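Kitchen Tips Learned from Teaching Robots

In our group at Fonamska we collect demonstrations of kitchen tasks with hand-held grippers, and a robot policy is trained from them afterwards. For one study, which we call Stumavik, we recorded 632 demonstrations of moving and pouring dry food. I wrote down what we learned for people who cook or who make recordings like ours. Some of it I now use at home too.

Practice with dried beans
Soybeans are good for practice before you try hot oil or soup. They roll when the pan is tilted, so you see at once if your movement was too quick. After a spill you can pick them up and use them again. We keep ours in a closed jar and wash them before nobody-knows-which dinner.

Tilt first, then travel slowly
We compared two ways of carrying a pan. In the first, the person kept it level and tilted it only over the bowl. In the second, the person tilted it a little already at the start. The policy trained on the second way spilled in 9 trials out of 36, and the first way was worse. My colleague Wouter Segers thinks the small tilt keeps the beans together on one side. I think he is right, but we did not test it separately.

Hold the handle near its support
A full wok turns in the hand if you hold it too far out at the end. Take it closer to the bowl, as long as the handle is cool there.
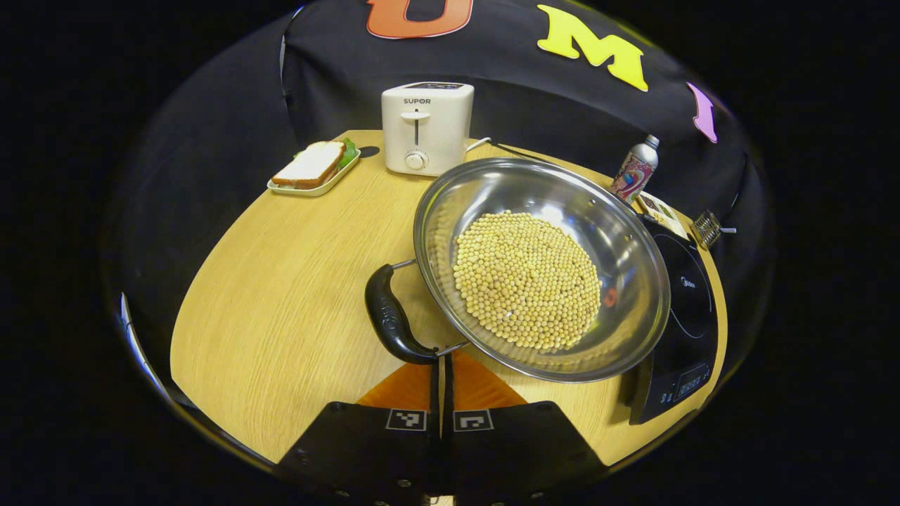 Carrying soybeans in a steel wok with the hand-held gripper, cooktop at the right.

Leave other things on the table
Our first recordings had a bare table, and the policy became confused when a toaster or a bottle was standing near. Now we leave such objects out and change their places between recordings. At home I recommend the opposite: clear the path of the pan before you lift it.

Watch the cord
Lay every cord toward the back of the table. One caught cord cost us a whole afternoon of recordings in October.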